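3.2 Garment sample and seam inspection

The household sample was drawn from two towns, Trikstead and Clellanthorpe, which differ in housing age but not much in laundry equipment. Households were asked to set aside knitted tops worn next to the skin and washed at home. Woven shirts, outerwear and anything marked for dry cleaning were left out. In total 1,083 garments were logged. Of these, 979 had a complete wash history, meaning the household diary gave a program, a temperature and a drying method for every cycle in the study period. The remaining garments were kept for the seam inspection but dropped from the shrinkage models.

Width was measured at the chest line, 2 cm under the armhole, and length from the high shoulder point to the hem. Garments rested flat overnight before measurement. We followed the handling order given by Baldursdóttir (Lærke Baldursdóttir, personal communication), in which the body is settled first and the sleeves are dealt with last, and found that it reduced the spread between repeat readings on rib knits. It made no clear difference on plain jersey.

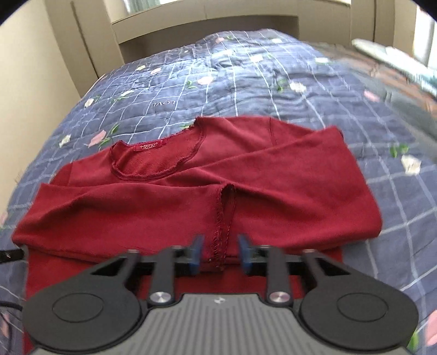

Figure 3. Long-sleeved knit top, front up, sleeves folded inward.

Seam condition was scored separately from dimensional change, as the two are often confused in consumer reports. A garment can hold its width within tolerance and still show seam wear, and the reverse also occurs. Scores ran from 0 (edge clean) to 4 (stitching open), with one score for each seam and no averaging across the garment. The serged vertical seam in Figure 3 has a raw, slightly frayed edge, the kind of finish for which the scale needs its lower steps; a pass/fail rule would have lost the distinction between light fraying and a clean edge. Neckline seams were scored on the same scale but reported in their own column, given that the collar is stretched each time the garment is put on.

Two raters worked independently and did not see the wash diaries. Where their scores differed by one step, the higher was kept. Where they differed by more, the garment was scored again by a third rater, whose value was final. Agreement was weakest on dark yarns - loose fiber ends are hard to see against them - and a side lamp was added in July for that reason. Scores given before that date were not revised.

For comparison, 85 unworn garments were put through the Volgate cycle on a Hattori drum under laboratory conditions, with a fixed load and a fixed dose of detergent. These are treated as a separate group throughout and are never pooled with the household sample. Their results are given in Section 4.1.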